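How I Set Up a Toy Rotation (and Got My Living Room Back)

Posted Sat 8 June by Naveen Tomar

If you've ever stepped over a pile of blocks to get to a kid who's telling you there's nothing to play with, this one's for you. We've been rotating toys in our house since November, and I keep getting asked how it works, so I'm finally writing the whole thing down in one place.

The short version is that most of the toys live in closed bins, a few live on a low shelf, and every so often you swap them. I'll get into the long version now, and along the way I'll mention plenty of the good old basics, shape sorters very much included.

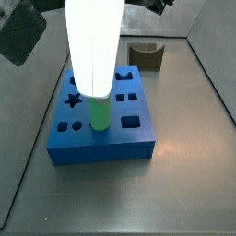
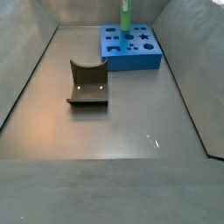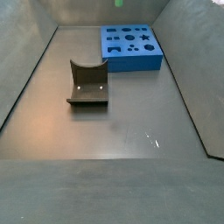
A blue shape sorter, the same kind of thing all three pictures have in them. Simple toy, lots of mileage!

Step 1: Get everything into one room

And I do mean everything. The bath toys, the stuff under the couch, the car stuff, the tote your mother-in-law dropped off that you shoved in the hall closet. I did ours on a weeknight after bedtime and I'd suggest you do the same, because a toddler who sees all her toys in one giant heap is going to have opinions about every single one of them.

Put an old sheet down first. You'll find crumbs. You'll find so many crumbs. When you're done you just gather up the corners and shake it outside.

Step 2: Pull out the broken, the sticky and the hated

Go fast here. Broken things go in the trash, things with missing pieces go in a "maybe" box for two weeks (pieces do show up, usually in shoes), and anything your kid has grown out of goes in a bag for the next family.

Then there's the pile of toys you can't stand. I had a singing bus. It's gone now. I feel fine about it.

Grandparent gifts are trickier, and my rule is that they get at least one turn on the shelf before I decide. A couple of them surprised me. There was a wooden lacing thing I'd written off as boring and it ended up being the favorite for most of the winter.

Step 3: Sort by what the toy asks a kid to do

My first try at this was sorting by type, so all the cars together, all the animals together, all the puzzles together. It looked great and it was a flop. She got one shelf full of puzzles, did two of them, and went to empty the kitchen drawers.

So I started over with these groups:

Building: blocks, magnetic tiles, anything that stacks.

Figuring out: puzzles, shape sorters, nesting cups, lacing.

Pretend: play food, dolls, the doctor bag, the cash register.

Moving: cars, balls, push and pull toys, the little wagon.

Making: crayons, dough, stickers, the chunky stamps.

Quiet: felt boards, look-and-find books, finger puppets.

Some toys could go in two groups. Don't stand there agonizing like I did with the train set. Pick one and keep moving, you can always change it next time around.

Step 4: Make your sets

One set is one shelf's worth, and each set gets one or two things from every group. We have four sets. If you have two kids close in age you might want five, and if you live in a small apartment you could get away with three and be perfectly happy.

A sample set from our house, the one that's out right now:

The wooden blocks
A shape sorter and one knob puzzle
Play food and the pot with no lid
Two dump trucks
Fat crayons and a roll of paper
Finger puppets in a little basket

Looks skimpy, right? I thought so too. I kept wanting to add things. Try it for a week before you do.

Mix hard and easy within a set. Something she can already do without thinking, something she's working on, and something that's still a little over her head. Shape sorters are handy for this, by the way, because they cover such a long stretch. When she was small she only wanted to carry the pieces around and chew on them. Then it was all about the circle, over and over, with lots of clapping for herself. The star took a lot longer and there was some yelling. If you have one with several shapes, you can put out only two or three pieces at first and hold the rest back in the bin, then add them in as you go.

Step 5: Box up the rest

Any bins with lids will do. Ours are the Skitudon ones because they were on sale and they stack without sliding, but I've seen people do this with diaper boxes and it works just as well. The one thing I'd push for is that they're NOT see-through. I bought clear ones first. Big mistake. My daughter stood in front of the closet pointing at a xylophone through the plastic for what felt like a year.

Label each bin with a number and tape a list inside the lid. I write mine by hand. My sister has a Clondix label maker and hers look a thousand times nicer, and she reminds me of this often.

Small pieces go in zip pouches inside the bin. Shape sorter pieces, puzzle pieces, play coins, all of it. Put the pouch right with the toy it belongs to, don't make one big pouch of small stuff. Ask me how I know.

Our biggest headache was the floor puzzle, all 100 pieces of it, which belongs to her older cousin and somehow lives with us. That one's on a high shelf in its own box and comes out only when he visits.

Step 6: Set up the shelf

Low and open is what you're after. Everything should have its own spot with a bit of space next to it, so she can see what's there and (in theory) put it back. I use shallow trays for anything with parts. A cookie sheet is great. So is the lid of a shoebox.

I took a photo of the shelf on the first morning and stuck it to the wall at her height. Cleanup got easier once she could match things to the photo, and now she bosses me around if I put the trucks on the wrong side.

Step 7: Swap when it's time

People always want a number here. We swap every two weeks, more or less, but I go by how she's playing and not by the calendar. If she's walking past the shelf or dumping trays just to dump them, it's time. If she's deep into a pretend restaurant, leave it alone!

Do the swap at night. Put set one away, bring out set two, fix the trays, go to bed. It takes me as long as one episode of whatever I'm half watching.

You don't have to swap everything, either. The blocks have stayed out for three rounds in a row and I'm not touching them.

A few things that come up

What about the favorite stuffed animal? Never rotates. Loveys, the special blanket, the books by the bed, none of that is part of this.

What if she asks for something that's packed away? Go get it. I trade it for something on the shelf and she usually likes picking what goes "to sleep" in the bin.

What about birthdays? Let them have the big pile for a few days, it's fun. Then slip the new things into the sets, one or two to each bin.

Do I wash things between swaps? Sometimes. Plastic gets warm soapy water, wood gets a damp cloth and time to dry. Check the tag or the box for anything soft or foam before you soak it.

My husband didn't believe in it. Mine neither, for the first week. Hide a bin and wait.

If you try it, tell me in the comments what's in your first set. I'm always looking for ideas for the "making" group, and we're very low on stickers.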